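资源循环与产品寿命
第5讲 讲义 台式机的第二次、第三次使用

课上讲得快,这份是讲完补的,有些地方只有半句,自己对着录音补全。上一讲剩的包装那段放到下次,这次不讲。

先把几个词分清楚

再使用(reuse):东西基本不动,换个人用。擦一擦,检测一下,出手。
翻新(refurbish):换坏件,清灰,重装系统,外观处理。功能回到"够用"。
再制造(remanufacture):拆到零件级,按出厂标准重新装配检测,给质保。电脑里少见,多见于发动机、复印机、医疗设备。
部件再用(parts harvesting):整机不行了,拆能用的件。内存、处理器、电源、硬盘托架之类。
材料回收(recycling):到这一步产品身份没了,只剩铜、铁、铝、塑料。
能量回收、填埋:最后两级,不展开。

很多新闻稿把后面四个都叫"回收"。读报告的时候先看它分母是什么。收上来的重量?处理完的重量?真正变成二次原料的重量?三个数能差很远。期末写报告的同学尤其注意,引用别人的"回收率"必须写明口径,没写的我直接圈出来。

为什么顺序是这样排的

直觉上,一台旧机器最值钱的是里面的金属。错。最值钱的是已经投进去的制造过程。晶圆厂的电、超纯水、光刻、封装、测试,这些东西熔炼的时候一点都拿不回来。拿回来的是一点铜,一点点金,再加一堆低价的铁。

芯片是极端例子。硅本身便宜,地壳里到处是。一颗处理器从砂子到成品经过几百道工序,所谓"附加值"几乎全在工序里。磨碎了就归零。所以凡是还能用的处理器、内存,进破碎机之前都该拦一道。

机箱正相反。钢板折弯,冲孔,喷涂或者不喷,制造过程简单,材料占大头。机箱回炉损失不大。同一台机器里,不同部件的最优去向不一样,这是这一讲要记住的第一个意思。 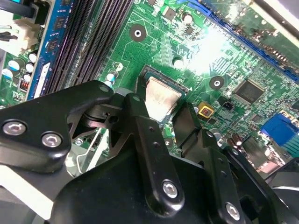
按部件过一遍,顺序大致是拆解线上的顺序。

电源:独立模块,好拆。老化主要看电容和风扇。二手电源有安全问题,很多翻新商干脆不再用,直接走材料。电源里有铜有铝,变压器磁芯单独分拣。注意拆电源外壳有触电风险,高压侧电容断电以后还会留电荷,学生实验一律不开电源外壳。一律。

硬盘:机械盘看通电时间和重映射扇区数。固态看写入量。数据问题后面单讲。

内存:最容易再用的件。接口代际是硬门槛,一代和一代缺口位置不同,插不进去。同代之间频率就低不就高,混插能开机但会降到慢的那条。检测便宜,跑一遍测试程序。

处理器:几乎不坏。故障统计里真正坏在处理器上的比例很低,坏的多半是主板供电、插座、焊点。触点在主板那边的平台,插座针脚一弯就麻烦;针脚在处理器那边的老平台,反过来,芯片背面要护好。存放用托盘,不要散装一袋子倒进去。

主板:判断最费时间。电容鼓包一眼看得出,别的看不出。供电、芯片组、固件版本都可能有问题。时间贵,所以很多厂主板不修,能点亮就用,点不亮就走贵金属渠道。

散热器:铝或铜铝结合,热管里有少量工质。导热硅脂干了要换。翻新流程里最常被省掉的一步就是换硅脂,省了之后机器能开,满载降频,客户退货,然后退货运费比硅脂贵得多。

机箱:见上。外观件的划痕对价格影响比想像中大。办公采购那边,面板有划痕常常要掉一个等级。

线材:量大,杂。剥皮回收铜,PVC外皮的处理要看当地规定。

关于规格通用性

台式机能做二手市场,根本原因是标准。主板安装孔位、电源尺寸、内存接口、硬盘接口,几十年里大体维持兼容。甲家机箱装乙家主板,行。手机做不到,超薄笔记本越来越做不到。

但是品牌整机有个老毛病:非标。电源接头改几根针,前面板排线做成一整块,主板异形。单看一台无所谓,放到翻新商那里就是备件库存翻几倍。库存是要钱的,架子要钱,找件的人也要钱。

这里插一句耦合度。设计课学过的同学知道,模块之间接口越少越清楚,拆换成本越低。反过来,高集成度省材料、省体积、省电。两边都有道理,环境上谁更好要看使用年限。用两年就扔的,集成的可能赢;用八年中间换两次件的,模块化赢。没有统一答案,别在报告里写"模块化必然更环保"。

紧固方式

螺丝 > 卡扣 > 胶 > 焊。从拆解角度排的。

螺丝慢但是可逆。卡扣快,拆几次就断,断了没备件。胶要加热,或者溶剂,笔记本电池和屏幕最头疼。焊就别想了,除非专门的返修台。

螺丝也有讲究。一台机器上三四种头型,工人换批头的时间加起来很可观。统一成一种,拆解时间立刻下来。设计阶段改这个几乎不花钱,但设计部门的考核里没有这一项。第二个意思:谁承担成本,谁拿收益,经常不是一家。

生产者责任延伸(EPR)

基本想法:把报废阶段的成本还给生产者,他自然会去改设计。

实际上打折扣。多数国家的做法是按投放市场的重量交钱,进一个集体池子。设计得好拆的和难拆的,同样重量交一样多。激励没了。后来有了费率调节(eco-modulation),好拆的少交一点。幅度够不够大,争议很多,文献在阅读单第二部分。

还有一个问题:EPR目标用重量写。用重量写目标,处理商就追重的。台式机箱很重,内存条很轻。完成重量指标最快的方法是整机进破碎,铁一吸,指标够了。处理器内存在里面一起碎掉,指标上看不出任何损失。这一点考察的时候问了好几家,说法都差不多。

案例一 Geson 的批次账

下面这批数据是Geson给课程用的,只能课内讨论,不要传出去。

来源:一家单位集中更换办公机,一次性处置。台式机,646台。品牌混杂,年份跨度大。单位要求全部清除数据并出证明。 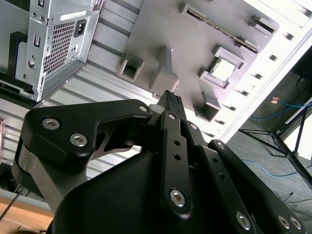

图2 斜放的银色台式机机箱

运费:整批2066元,合每台三块二。看起来不多。但这是集中处置的价,一个点装完就走。零散上门收的话每台运费要翻好多倍,同样的机器立刻不划算。所以翻新商都抢单位客户,不愿意理家庭。家庭手里的旧电脑大部分躺在柜子里,原因之一就在这里。另外的原因是怕数据泄漏,还有就是懒。

流程:
收货登记,扫序列号,对清单。
外观分级。
通电。能进固件界面的一堆,不能的一堆。
诊断。每台最多30分钟,到点没结论就转拆件。
清数据。
换件、清灰、装系统、再测。
打包,入库。

诊断限时这条值得讲一下。技术员都喜欢把问题查到底,查出来很有成就感,但是时间花下去机器只值那么点钱。限时等于给修理这件事设了一个止损线。同学可以想想止损线应该怎么定。简单的想法:预期转售净值除以每小时人工,得到允许的工时,再打个折,毕竟查出毛病也未必修得好。复杂一点要考虑拆件价值,拆件价值越高,止损线越该往前移。

再看分级。A级外观好功能全,走企业客户。B级有划痕,走学校、培训机构。C级功能有缺,拆件。D级什么都不行,按材料卖。Geson自己说,分级标准写得再细,两个人分同一台还是会分出不同结果,尤其A和B之间。他们后来的办法是每周抽一批交叉复核。费时间,但退货少了。

残值的时间曲线:旧电脑掉价快,放仓库里每个月都在掉。收进来以后停留时间是关键变量,比修好率还关键。讲库存那门课学过的,一样的道理。单位客户往往换新之后把旧机在库房堆上一年才想起来处置,这一年的贬值谁也没赚到。最便宜的政策建议大概就是让单位在采购新机的同一份合同里写好旧机什么时候出门。

案例二 Astau 的部件渠道

Astau只做部件,不做整机。从几家翻新商手里收C级拆下来的件,测试,分装,再卖回去。翻新商之间互相缺什么很难直接对上,它在中间做撮合加检测。

利润主要在内存和处理器,小,轻,好测,好寄。机箱完全不碰。主板只收几个走量型号。

难点有两个。一个是标识。同一个型号有不同步进、不同固件要求,标签写不清楚就配不上。第二个是信任。二手件没有统一的质保习惯,买方默认有一定坏件率,压价。Astau的做法是每件附测试记录,坏了无条件换,价格比散货高一截,还是有人买。柠檬市场那篇文章可以对着看,检测和质保就是信号。

静电。部件渠道绕不过去的事。拿件拿边缘,戴腕带,台面铺防静电垫,放防静电袋。静电损伤讨厌在于不一定当场坏,可能过几个月才表现出来,到那时候已经说不清是谁的责任。所以流程上只能全程都做到位,事后没法追。
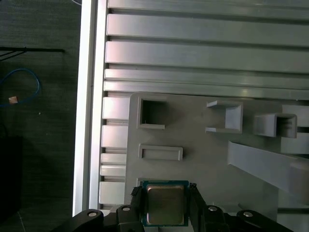
案例三 Jara 与 Erkdale,材料端

前两个案例讲完再用,剩下的到这里。

Jara是前处理厂。手工拆解加机械破碎。手工这段拆掉三样:电池(纽扣电池也算)、大电容、含危险物质的件。然后破碎,磁选出铁,涡电流选出铝,剩下的轻重分选。

手工拆多深是个经济问题。线路板要是在破碎之前单独拆出来,贵金属损失小,卖价高。不拆出来直接碎,金银钯会分散到铁里、铝里、粉尘里,找不回来。文献里这个损失相当大。可手工拆要人,人工贵的地方就少拆。于是出现一个有点怪的局面:人工便宜的地方前处理质量反而高,但末端冶炼环境条件差;人工贵的地方末端先进,前处理粗。有人提过把两边接起来,各做各擅长的,问题是跨境运废物有巴塞尔公约管着,手续慢。这块第七讲细讲。

Erkdale是冶炼端。铜冶炼路线,线路板跟铜精矿一起进炉,贵金属进到粗铜里,电解的时候从阳极泥提出来。塑料在炉里当还原剂和燃料用。所以线路板上的塑料在统计口径里算能量回收还是材料回收,又是一个可以吵的地方。

能回来的:铜、金、银、钯,有的厂还能回铅锡镍。
回不来的:铝(进渣),铁(进渣),钽基本进渣,稀土进渣。
线路板上元素有几十种,火法路线能回来的就那么几种。冶金上这叫伴生轮,metal wheel,那张图下次带来,这次忘了拷。

湿法:选择性好一些,试剂消耗大,废液要处理。规模化的少。生物浸出:慢,实验室多。

数据清除,单独一节

单位不敢出旧机,头号原因是数据。所以做循环经济的人必须懂一点这个。

机械硬盘:全盘覆写一遍,对现在的盘来说已经够了。多遍覆写是老标准留下的习惯,花时间,没什么额外好处。
固态硬盘:覆写不可靠,有预留空间和磨损均衡,写的位置和你以为的位置不一样。用厂商的安全擦除指令,或者加密擦除(密钥一删,数据等于乱码)。
坏盘:擦不了。消磁只对机械盘有效,固态消磁没用。物理粉碎,颗粒要够小。

很多单位图省心,一律物理销毁硬盘。好盘也砸。环境账上很亏,合规部门的账上很划算,出了事他们没责任。和前面那个意思一样,成本收益不在一家。有的国家在推认证擦除,给合规部门一张可以依靠的纸,效果比讲道理好。

另外别漏了:打印机里有盘,路由器里有配置,主板固件里可能有管理密码。管理密码没清的整机到了翻新商手里就是一块砖。Geson那批里碰到过,只能回头找原单位要密码,来回折腾。

反弹效应

二手机真的替代了新机吗?未必一台换一台。

情形甲:买二手的人本来会买新的。替代率接近一。
情形乙:本来什么都不买。替代率零,多了一台在耗电的机器。当然社会效益可能很大,人家有电脑用了,但在碳账上不能算减排。
情形丙:卖旧机拿到钱,换新换得更勤。替代率要往下扣。

报告里写"再用一台减排多少",默认全是情形甲。看到这种数字,找它替代率的假设在哪一页,找不到就当没有。

使用能耗也要进来。老机器费电。台式机待机功耗、满载功耗和年份关系明显,但办公用途大部分时间轻载,差距没有想像的大。制造端占全生命周期的比例,台式机、笔记本、手机依次升高。越往手机那边,延长寿命越划算。服务器反过来,常年高负载,使用阶段占大头,早换有时候真的更好。第三个意思:延寿不是永远对的,看负载,看当地电网。

软件也是寿命

硬件好好的,系统不支持了。安全更新一停,单位合规就不让用,整批淘汰。这几年一大批台式机就是这么出来的,处理器、内存、主板功能都正常。翻新商那边出现一个波峰,价格被压下来,过一阵又缺货。

换轻量系统可以续命,学校机房用得多。阻力主要在专用软件和使用习惯。讨论课上有同学提到应当把软件支持年限写进采购要求,可以,而且有些地方已经在做。配件供应年限也一样。

维修权部分来不及讲,材料在课程页面,自己看。重点看三样:备件是不是对独立维修商开放,维修手册是不是公开,零件配对(part pairing)允不允许。台式机没有零件配对的问题,主要是手机和农机。

指标怎么设

重量指标的毛病讲过了。替代的想法几个:
按件数算再用率。简单,但一根内存和一台整机都算一件?
按残余经济价值。接近市场,可是价格天天变,政府部门不喜欢。
按避免的环境影响。理想,依赖模型和替代率,谁都能调参数。
按元素。铜一个目标,金一个目标,钴一个目标。电池法规已经往这个方向走。

我个人倾向先给再用单列一个目标,哪怕定得低,也别和材料回收混在一个数里。混在一起永远是材料回收赢,它重。

阅读

第一部分必读,三篇都在课程页面,文件名带序号。
第二部分选读,EPR费率调节那篇写得啰嗦,看引言和第四节够了。
第三部分是Jara的物料平衡表,单位有一列标错了,千克写成了克,我已经跟他们说了,没改过来之前自己换算。

参观

去Jara的安排在十月,具体哪个周五看通知。穿包脚鞋,长裤,手机可以带,破碎车间里不准拍。车在东门等,过时不侯。报名表还没填的这周填掉。

小组报告选题下次课前定。想做数据清除那一块的组已经有两个了,后来的换一个。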